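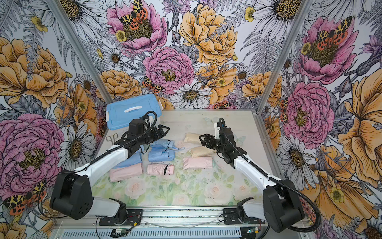
Compact Umbrellas: Folding, Sleeving and Box Storage
Frequently asked questions

Applies to the Fladeo three-fold compact range and to most other compact umbrellas of similar length. For full-length stick umbrellas, see the separate page.

Can I put the umbrella away wet?

No. Open it fully and leave it open until the canopy and the strap are both dry. The strap takes longer than the canopy. An umbrella that has to be closed wet, for example on a train, should be reopened the same day.

How long does drying take?

In a heated room with the canopy fully open, 42 minutes was the average in our own check. Half-open umbrellas took more than twice as long. Do not use a hair dryer or set the umbrella on a radiator. The coating on the fabric starts to lift at high temperatures and cannot be repaired.

What is the correct folding order?

Collapse the shaft first. Hold the umbrella by the handle, tip pointing away from you, and shake once so the panels fall free of the ribs. Pull each panel out flat, working in one direction. Wrap all panels around the shaft in that same direction and close the strap over the last one. If the strap does not reach, a panel is folded back on itself. Unwrap and start again.

The sleeve no longer fits. Has it shrunk?

Almost never. In nearly all returns we see, the panels were rolled loosely or in mixed directions. Reroll the umbrella and insert it tip first, turning it with the wrap while you push. If it still does not go in, check for a bent rib near the end.

Does it matter if sleeves get swapped between umbrellas?

Within one size, no. Between sizes, yes. A sleeve that is too short puts pressure on the rib ends.

Should the strap be closed inside the sleeve?

Yes. An open strap catches on the sleeve seam.

What kind of storage box should I use?

A rigid plastic box with a lid that latches on the sides. The lid does not need to be airtight. If it is, leave the latches open for the first day after loading. A handle in the middle of the lid is useful if the box lives on a high shelf. Cardboard is acceptable in a dry closet and unsuitable in a basement or garage.

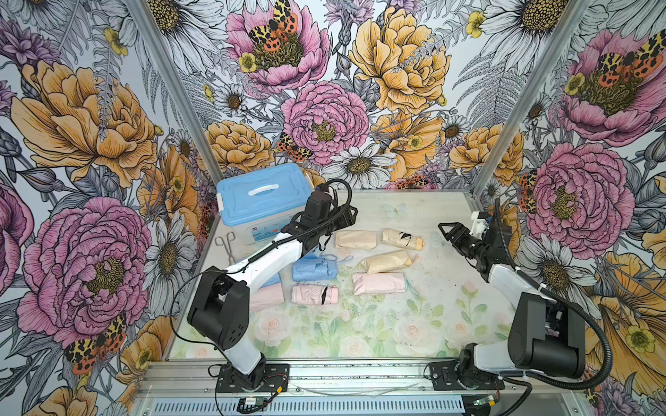 How should they be arranged in the box?

Lay them flat, with handles at alternating ends. Handles are the thickest part, and alternating them keeps the layer level. Put a second layer at right angles to the first. Do not stand compact umbrellas upright in a closed box, and do not force the lid. Tuck wrist loops under the umbrella they belong to so they stay out of the latches.

Should I sort by color?

Sorting by color has no effect on the fabric if everything is dry. It does make retrieval faster in a shared household or office. Dénes Rácz, who runs the loan umbrellas at our Rallville store, sorts by color family first and by size second. Keep new dark umbrellas away from pale ones for the first few uses, as some dyes transfer when damp.

Can other things share the box?

Soft items, yes. Keep metal tools, hooks and clips in a bag or a different container. They snag on the canopy, and bare steel can leave rust marks on light fabric.

How do I clean pale canopies?

Open the umbrella. Mix a teaspoon of mild dish soap into 400 ml of lukewarm water and wipe each panel from the center to the edge with a soft sponge. Rinse with clean water and dry open. Do not machine wash. Sleeves and detachable wrist loops can be hand washed at up to 33 °C. Bleach is not suitable for any part. 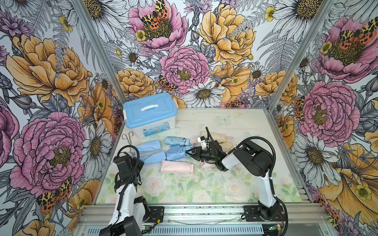 Folded fabric items in light blue, pink and beige.

How often should stored umbrellas be opened?

Twice a year. We suggest March and September. Open each one, check the ribs and joints, leave it open for an hour and refold it along different creases where possible. Permanent creases are where the coating fails first.

The shaft is stiff after storage. What should I use?

Wipe the shaft with a dry cloth, then apply one drop of silicone oil to each section and work it in and out several times. Do not use cooking oil or grease. Wipe off the excess before closing the canopy.

Do you sell spare straps and sleeves?

Yes, for the current range and for models discontinued within the last 11 years. Give the model number printed on the inside seam. Questions about older models go to Sulastri Liew at the parts desk.

Page last revised 21st March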